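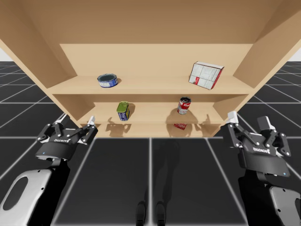 Shelf task in sim, both grippers open, start pose.

18/01/2020 – posted by Sofia Figueiredo
Filed under: Bench notes / Teleop
2 min read

Back on the shelf task today, driving both arms by remote from the headset. Adelino set the start pose a bit lower than we had it in October, so the hands now wait just under the bottom shelf, and I like it a lot better – I can see all four groceries before I move anything!

Plan is still 100 demos for the Sornell set. I got through 90 and kept all but three of those. The green-lidded tin is the easy one (left hand, straight in, pinch the sides, done). The soup can is where I lose time. It leans a little, and if I come in too fast with the right hand I knock it over and have to reset. Going slower helps, and so does turning the wrist before I reach instead of during.

The box on the upper shelf I still don't love. Vasco says grab it by the raised corner, Glória says square up to the face first. I tried both and got cleaner grasps Glória's way – sorry, Vasco.

Small blue tin: it's so short that my fingers keep touching the shelf board. Wing-sze is going to look at the contact settings, because the hand shudders every time and I don't want that in the training data.

Still to do: last ten demos, rename the log folders, ask Adelino for a reset button I can reach with the headset on.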